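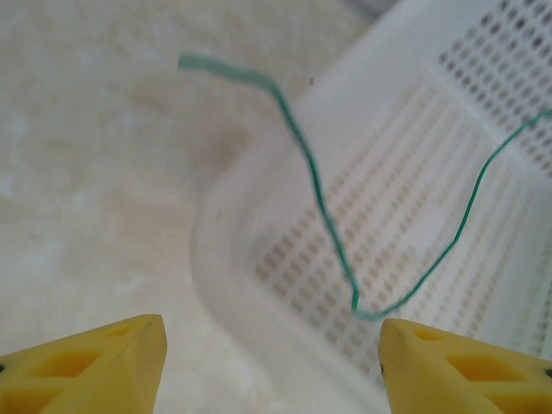

Health Tech News

Parkier remote blood pressure program opens to a second group of patients

17 January 2022

I've been sitting on this one for a few weeks and I finally get to write it up! Parkier, the remote blood pressure program we've been running out of the Illden clinic, is opening to a second group of patients this month. We have room for 119 people, which is more than double the first group of 50, and sign-ups started this morning.

If you missed my earlier posts, the idea is pretty simple. You take home a cuff and a little plug-in hub, you check your pressure twice a day, and the numbers go to a nurse who looks at them every weekday. No smartphone needed. I pushed hard for that last part (my own mother has a perfectly nice phone that lives in a drawer), and I'm so glad we stuck with it, because plenty of folks in the first group told us they would have passed on anything with an app.

Jaruwan Kongkaew is the nurse lead on Parkier, and she's the person you'll most likely hear from if you join. I grabbed her between calls last week and asked what she'd change after the first round. She didn't even pause. "The cuffs," she told me. "We sent everybody the same size and then spent the first two weeks swapping them out." So now there are three sizes, and you get measured at the clinic before you take one home. She also wanted a real paper guide with big type, and she got it. I've read it start to finish and it's good, though I still think page six could use another pass.

The other big change is on the hub side. The new ones come from Humow and they hold on to your readings if the power goes out, then send them along once it's back. The old hubs didn't do that, and we had a stretch of storms last fall when half my inbox was people asking where their numbers went. Sorry again, everyone!

Now, who can join? You need to be 55 or older, be a patient at Illden or at the Sriwong office across the river, and have had a high reading at a visit in the past year. If you're on dialysis or you're pregnant, your care team has a separate plan for you, so please talk to them first. There's no charge for the cuff or the hub. You do have to bring the hub back when you're done, but the cuff is yours to keep.

We're asking people to stay in for six months. Jaruwan's team will call you in the first week, mostly to make sure the thing is plugged in and the cuff is on the right way up (mine wasn't, the first time I tried it, and I work here). After that they only call if something looks off or if you ask them to.

To sign up, stop by the front desk at either office or call the clinic and ask for extension 479. Leave a message if it goes to voicemail, and say your name slowly. Spots go in the order people call. I'll post again when the group is full, and I'm hoping to sit down with a couple of people from the first round before the end of January, so if you were one of them and you feel like talking, come find me.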